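Leklow Tabletop Gripper Comparison (simulated)
Data card and README

Maintainer: Marianna Makowska
Released: Friday, November 13, 2020

What this is

Leklow is a set of simulated tabletop pick-and-place episodes made to compare two gripper models on the same arm. All of it was rendered. There is no real-robot data in this release. We wanted to know how much of the difference between the two grippers came from the fingers and how much came from the controller, and that is hard to sort out on hardware where every run starts a little differently.

The two gripper models are called Dovton and Garent in the files. Dovton is a parallel gripper with straight fingers. Garent has the same stroke with shorter fingers and a softer contact pad. The names are ours and don't refer to products you can buy.

The controller is Reisinger, a Cartesian impedance controller with one stiffness setting per axis. We ran it at two settings, stiff and soft. The gains are in config/reisinger.yaml.

Contents

Episodes: 301
Object models: 14
Control rate: 500 Hz
Failed episodes kept in the release: yes

Each episode folder holds:

states.csv, joint positions, joint velocities and commanded finger width
contacts.csv, contact forces on the fingers, one row per control step
room/, color frames from the fixed camera that looks at the whole table
arm/, color frames from the camera on the arm
meta.json, gripper name, stiffness setting, seed, target object, result

Cameras

The room view is best for checking the approach and for seeing which objects were near the target. The arm view is what we used for the grasp checks. The arm's own housing and button pad take up part of that view, so if you train on it, decide early if you want to mask them. We ran it both ways and the masked version was easier to work with. A mask file is in tools/masks.

Sample frames
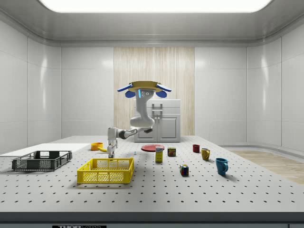
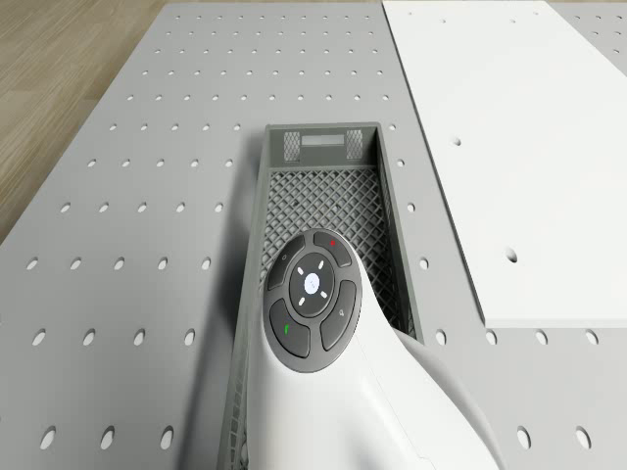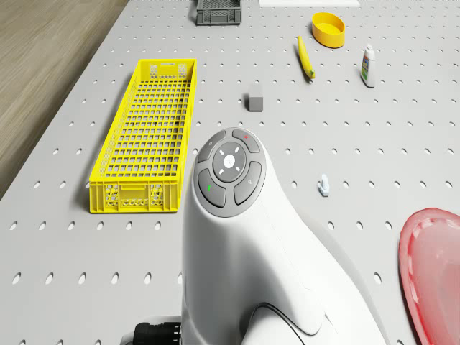 Scene setup

The table is a perforated board in a simulated lab room. Objects are placed by a seeded sampler and dropped from a small height, then left to settle before the arm moves. Episodes where something rolled off the table while settling were thrown out before numbering, so you won't see gaps for them.

Crates and baskets are included as places to put things and as obstacles. The thin walls gave us the most trouble. In the first version we used convex hulls for every object, which closed off the crate openings, and the fingers would stop in mid-air above the rim. The meshes were split into smaller convex pieces in August. If you have an early copy, please delete it.

Small parts are hard for both grippers. They sit so low that a finger can reach the board before it closes on the part. We left the grasp height alone for these and did not tune it per object.

How a result is scored

A grasp counts as a success if the object is off the table and between the fingers for the full hold period. A place counts if the object comes to rest inside the target area after release. Sliding an object into the area does not count, even when it ends up in the right spot. The two results are stored separately in meta.json, so an episode can have a good grasp and a bad place.

What we found

Dovton did better inside crates because the longer fingers clear the rim. Garent did better on mugs and on the rounder objects, and the gap was larger with the soft setting. On boxes and cans we saw little difference.

Changing the stiffness mattered more than changing the gripper for anything picked up near the board. With the stiff setting, a small height error turned into a large contact force. With the soft setting the fingers rode along the surface and often closed anyway. We would not assume this carries over to a real arm. Friction on the board is one fixed value in all episodes, and a real surface will not be that even.

Plates were bad across the board. We kept them in because other people may want a hard case.

Known problems

The contact force spikes for one step when an object first touches a crate floor. Filter it or ignore it. It comes from the solver.

In 11 episodes the arm camera starts one frame late. They are listed in known_issues.txt. The state log for those is complete.

Commanded finger width is logged, measured finger width is not. You can work it out from the finger joint positions with tools/width.py.

The holes in the board are part of the visual model only. For contact, the board is a flat slab, so nothing can drop into a hole or catch on one.

Getting started

1. Unpack the archive. Keep the folder names as they are, because the scripts look for them.
2. Install the packages in requirements.txt.
3. Run tools/check.py. It compares file sizes and checksums and prints any folder that doesn't match.
4. Run tools/replay.py with an episode number to play the two camera views side by side.
5. Run tools/summary.py to rebuild the results table from the meta.json files.

Replay does not need the simulator. Re-running an episode does, and you need the exact version listed in requirements.txt. Newer versions changed the contact defaults and the seeds will not give you the same runs.

Suggested split

We split by seed and not by episode. Each seed was run with both grippers and both stiffness settings where possible, so a split by episode would put nearly the same table layout in training and test. The lists are in splits/train.txt and splits/test.txt.

Reporting errors

Open an issue with the episode number and the step where the problem shows up. If it is about a mesh, include the object name from meta.json. Fixes go into the next numbered release and old releases stay up unchanged.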